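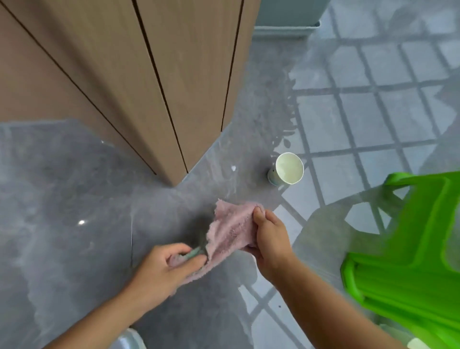

閉館中でも、読みたい本があるかどうかだけは電話で教えてもらえないか、それが分かれば再開まで待てる、という声が利用者から寄せられた。今期の作業の順番は、この要望を受けて一部組み替えている。目録の整備を先に進め、書架の配置換えは後に回した。

Pullow地域文庫 蔵書再整備事業 中間報告
提出先:Akinola助成基金 事務局
報告日:2020年5月23日

1 事業の現状

本事業は、Pullow地域文庫の蔵書を点検し、検索できる目録を作り、貸出の仕組みを紙のカードから新しい台帳に移すものである。申請時の計画では、点検、目録入力、書架の配置換え、台帳への移行の順に進めることになっていた。

今期は休館が続いたため、来館者に手伝ってもらう予定だった棚の点検会は開いていない。作業は少人数で日を分けて行い、目録の入力は各自の自宅でも進めた。点検は児童書、郷土資料、一般書の順に終えた。残っているのは大型本と寄贈の未整理分である。

進み具合は、点検についてはほぼ計画どおり、目録入力はやや先行、書架の配置換えは遅れている。全体の完了時期を変える必要は今のところないと考えている。

2 点検の結果

点検を終えた蔵書は3899冊である。旧台帳に記載があって棚に見つからないものが144冊あった。このうち貸出カードが残っているものは返却待ちとして扱い、カードも見当たらないものは所在不明として別の一覧にした。所在不明分は再開後にもう一度棚を見てから除籍を決める。

反対に、棚にあるのに旧台帳に載っていない本も相当数出てきた。多くは前の建物から移ったときの寄贈本で、受入印がなく、分類もされていなかった。奥付のあるものは通常どおり登録し、私家版や冊子で発行年が読み取れないものは郷土資料の仮番号を付けた。

傷みについては、背の外れ、ページの抜け、水濡れの跡、書き込みの四つに分けて記録した。水濡れの跡は窓側の下段に集中していた。雨漏りは以前に補修済みで、今回の点検で新しい染みは確認していない。それでも下段の本は一段上げ、最下段は当面使わないことにした。

児童書の傷みはテープによる補修のやり直しが主である。古い粘着テープが黄色く変質し、のりが隣のページに移っているものがある。無理にはがすと紙の表面が取れるため、読むのに差し支えのないものはそのまま貸出に回す。絵本のうち28冊は補修の対象とし、箱に分けて保管している。補修用の和紙とのりは発注済みで、納品は6月の見込みである。

3 目録の入力

目録の入力には、Vavitzの蔵書管理ソフトを使っている。申請時には表計算ソフトで作る予定だったが、同じ書名で版の違う本を探しにくいことが試行の段階で分かり、事務局に相談のうえ変更した。利用料は消耗品費の残りから充てており、総額に変更はない。

入力項目は書名、著者、出版者、発行年、分類、配架場所、状態の七つとした。このうち配架場所は、書架の配置換えが終わると書き直しが必要になる。二度手間を減らすため、棚の番号ではなく区画の記号を入れてある。区画の中で本が動いても目録は直さずに済む。

入力でいちばん時間を取られているのは著者名の読みである。とくに郷土資料は、同じ人が号や旧姓で書いている場合があり、奥付に読みがない。判断のつかないものは空欄とし、備考に表記のみを残した。再開後、地元の事情に詳しい利用者に確認を頼む予定である。

誤りの確認は、入力した人とは別の人が抜き取りで行っている。見つかった誤りの多くは、発行年に増刷の年を入れてしまったものだった。入力の手引きに初版の年を優先することを書き足し、それ以前に入力した分も順次見直している。

4 部屋と備品

文庫の部屋では、書架のほかに閲覧用の椅子や戸棚も使い続ける。購入を予定していた閲覧机は、Sirnamis集会所から譲り受けられることになったため取りやめた。浮いた分の使い道は「6 会計」に記す。

配置換えについては図面の案を二つ作った。一つは児童書を入口側に置く案、もう一つは奥に置いて読み聞かせの場所とつなげる案である。入口側の案は車椅子やベビーカーの通り道が広く取れる。奥の案は落ち着いて読めるが、通路の曲がり角が狭い。再開後の利用のしかたが見通せないため、結論は次の打ち合わせまで保留した。どちらの案でも郷土資料の棚は動かさない。

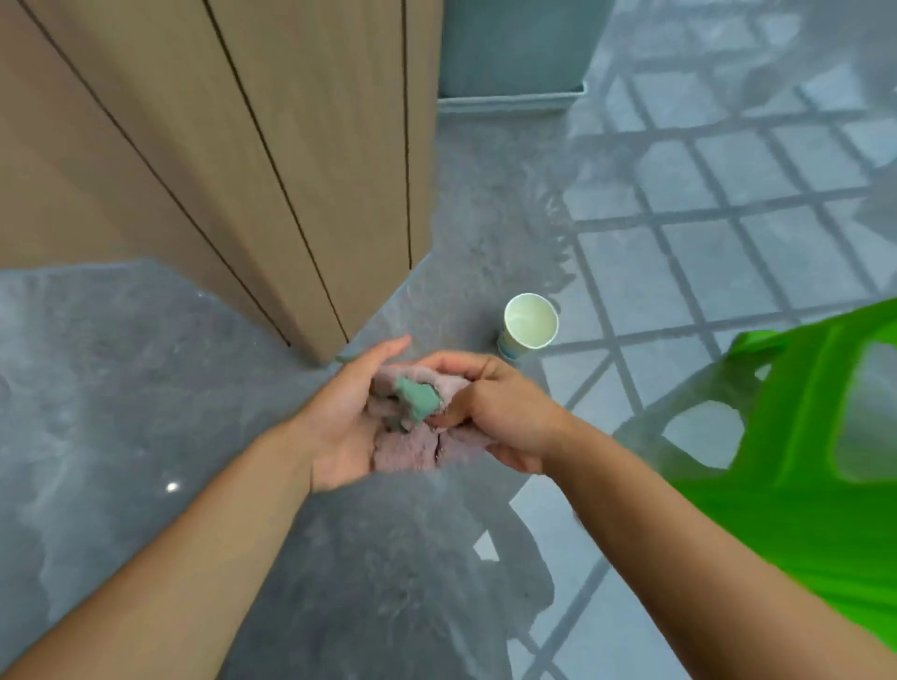
木製の戸棚のそばで。ピンク色のタオル地の布と小さなスポンジ

部屋の手入れは従来どおり、作業に出た人がその日の分を行っている。外部への委託はしておらず、助成金からの支出もない。

書架の転倒防止金具は、背の高いものについて取り付けを終えた。低い書架は床に固定せず、二台を背中合わせに連結する方法にした。集会所の行事で部屋を広く使うことがあり、動かせるほうがよいという意見が以前から出ていたためである。

5 利用者への対応

冒頭に記した要望を受けて、電話での蔵書の問い合わせを受け始めた。受付は作業のある日に限っている。問い合わせは書名のはっきりしたものが多いが、子どものころに読んだ絵本の筋だけを覚えているという相談もあった。後者は目録では探せないため、内容を書き留めておき、絵本の棚を見るときに合わせて探している。

予約の受付はまだ行っていない。取り置きの場所がなく、再開の日も決まっていないためである。電話口で予約を希望された場合は、再開時に掲示と回覧で知らせる旨を伝えている。

返却期限は全員一律に延ばした。期限を延ばしたことが伝わらず、返却箱に入れに来た人がいたので、玄関の掲示を大きな字に書き直した。返却箱の本は、しばらく別に置いてから棚に戻している。

6 会計

今期の支出は、蔵書管理ソフトの利用料、分類ラベル、補修材料、転倒防止金具が主である。通信費は電話の問い合わせが増えた分だけ予定を上回り、超過は約3000円となった。印刷費に余りがあるため、費目の間で調整したい。

閲覧机の購入を取りやめた分は、大型本を平置きにできる棚板の追加に充てることを希望する。大型本は現在、立てて並べた状態で背に重みがかかっており、今後の傷みが心配される。見積書は別紙に付した。承認をいただくまで発注は行わない。

領収書の写しは費目ごとに綴じて同封した。ラベルの追加購入分は店の控えの日付が読みにくいため、納品書も添えてある。

7 次期の予定

大型本と未整理の寄贈本の点検、補修対象の絵本の手当て、配置案の決定の順に進める。台帳の移行は、開館していなければ試せない部分がある。貸出と返却の手順書は先に下書きを作り、作業に出ている人どうしで一度通してみる。

旧来の貸出カードをどこまで残すかは決まっていない。長く使っている利用者にはカードに愛着があり、本の後ろに前の借り手の記録が並んでいるのがよいという意見がある。一方で、誰が何を読んだかが後の人に見えるのは避けたいという意見もある。名前の入ったカードは抜いて別に保管し、扱いを利用者に尋ねてから決めたい。

事務局に判断をお願いしたい事項は、棚板の追加への流用と、通信費の超過分の調整である。棚板は製作に日数がかかるとのことで、6月中に回答をいただければ配置換えに間に合う。

Pullow地域文庫 運営担当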